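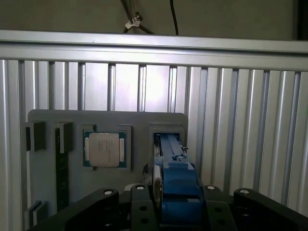 From: Ivars Venckus
To: fixtures list
Date: 23 May 2021
Subject: Re: Pocket clearance on upright CPU plates

On the clearance question from the Nisel bench:

> We have moved our plate from flat to upright and the pocket that
> was fine on the table is now a nuisance. Processor goes in, leans
> forward off the back face, and the next station reads it as missing.
> Pocket is cut to the drawing, 0.2 mm over the substrate on each side.
> Should I tighten it, or tilt the whole plate? Also, is anyone still
> using printed plates for this, or has everyone gone to machined?
> We are at 87 insertions and I can already see wear on the lower wall.

I would leave the clearance alone for now. We went through the same change in April on the Gernach plate, which is a flat gray board with rounded upper corners, standing in front of a wall of vertical aluminum extrusion. The processor sits in a square recess with raised walls, heat spreader facing out, gold contacts showing along the left and right of the substrate. Same general layout as yours, if I read your drawing correctly.

Notes from our side:

Lean. On a flat plate gravity seats the part for you. Upright, the only things holding it are the lower wall and whatever friction you get at the sides. Check the lower wall first. If it was printed or cut with a draft angle, the substrate edge rides down the slope and the top of the part tips out. Ours had 2 degrees of draft left over from the flat version. We recut the lower wall square and most of the leaning stopped. Tightening the sides did nothing useful except make removal harder.

Tilt. Leaning the plate back does work, but then every other feature on it is tilted too. Our plate carries small slotted blocks near the upper left, a long vertical slot below them, and a second rectangular recess to the right of the processor that is deeper than the first. Tilting meant rechecking all of them. I would only do it if yours has the one pocket.

Corners. Relieve the inside corners of the pocket. A substrate corner that touches a filleted pocket corner will sit proud, and it looks exactly like lean until you put a feeler gauge behind it.

Wall height. Keep the raised walls below the top of the heat spreader, or you have nothing to grip. Ours were too tall at first and we took them down by hand.

Material. We still print the development plates and machine the ones that stay. Matte gray in both cases. Gloss gave us reflections on top of the ones we already get from the extrusion, and that is plenty. On wear: 87 is early. Our printed lower wall went to about 200 before the part dropped visibly in the pocket. Before you blame the material, look at the entry edge for a burr. If the wear is on one side only, the plate is probably rotated.

Rotation brings me to mounting. Hang the plate from the extrusion, and do not take your level from the horizontal rail across the top unless you have measured it. Ours was off from the verticals by enough to matter over the width of the plate. Square to the verticals, tighten, measure again. Clip any cables that hang down above the rail while you are there.

Antwi asked off list for the pocket drawing. It is in the shared folder as drawing 2788, sheet two. Sheet one is the old flat version with the draft angle, please do not cut from it. The Hindel people have a variant with a thumb notch at the bottom of the pocket. I have not tried it upright and would expect it to take away support where you need it.

Could you post the draft angle on your lower wall and a depth reading at all four corners? With those I can say more about whether the clearance needs to change.

Ivars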